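About Zavalby

Zavalby is a small company that teaches robots household and kitchen jobs. We do it by hand. One of our operators takes hold of a pair of leader arms, moves through the job at normal speed, and the working arms follow. Everything is recorded: the joint positions, the gripper openings and the video from each camera. Our customers use those recordings to train their own machines.

The company was started by Amirhossein Ghorbani in a rented unit behind a tile warehouse. He had spent several years programming arms for a packaging plant, where every part came down the line facing the same way. Kitchens don't work like that. A cloth folds over itself, a sponge gets squashed, and a cup ends up wherever the last person left it. He wanted a way to pass on what a person already knows how to do without writing it out line by line.

What we do

Most of our work is tabletop work with two arms. We record wiping, sorting, stacking, folding, opening lids and packing small items. Soft things are a specialty. They change shape every time they are picked up, and a robot that has only practised with blocks tends to do badly with them. The cameras mounted near the grippers matter a great deal here, as the view from above often misses what is happening down inside a tub or a bowl.
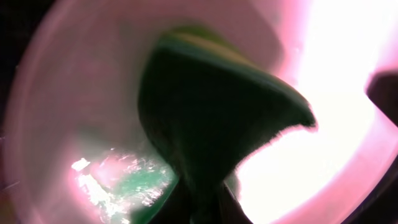 We don't tidy up the recordings to make them look better. If an operator fumbles a grip and picks the thing up again, the fumble stays in and is labelled. Customers have told us the recoveries are worth as much to them as the clean runs. Runs are only thrown out when a camera drops out or the arms lose sync.

Our operators

We have 20 operators, most of them part-time. Very few came from a technical background. We have a former dental assistant, two people from hotel housekeeping and a retired upholsterer. New operators train for three weeks before any of their recordings go to a customer. The first week is spent entirely on the leader arms, learning how far the grippers lag behind the hand and how hard is too hard. Shifts at the arms are kept short, with a change of task in between — tired hands make jerky recordings.

How a project runs

A customer sends us a task and, if they like, their own objects. We set up the table, agree on what counts as finished and record a small trial batch. For dishwashing tasks that usually means coloured marks on the plates, so that missed spots show up on video. Once the customer is happy with the trial, the full batch is split between several operators. People wipe a plate in different ways and the recordings ought to show that.

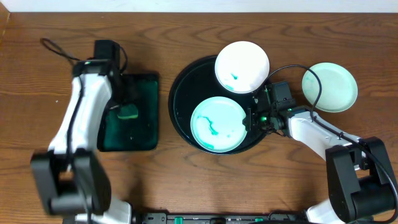

Object positions are changed between runs from a printed list, and the lighting is changed between sessions. Every batch goes out with notes on who recorded it (by operator number), which station was used and what went wrong.

Where we are

Our two stations are called Marier and Amato, after the streets on either side of our first unit. We moved to our present building in Mekorholm in August 2020. It has a proper sink, good drains and a loading door, all of which the old place lacked. To date we have recorded 653 different tasks for 33 customers, including university labs and appliance makers.

Working with us

We take on new projects throughout the year, apart from two weeks in December when we close for maintenance. Visits to see the stations are welcome by arrangement, and visitors can try the leader arms for themselves. To ask about a project or about operator work, please use the form on our contact page.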